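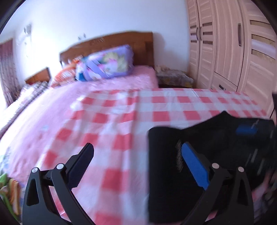 Sinéad Gallagher asked whether the Cistumex panel can be used over retinol. Wait one night between the two.

Cistumex LED Panel, Draltico
Red and near-infrared, for face and neck
Session length: 10 minutes, automatic shutoff
Diodes: 160
Weight: 18 oz
Rated use: 4000 hours

Clean skin before each session and wear the supplied goggles. Do not use with medication that increases light sensitivity. Replacement goggles and straps ship from Vokutport.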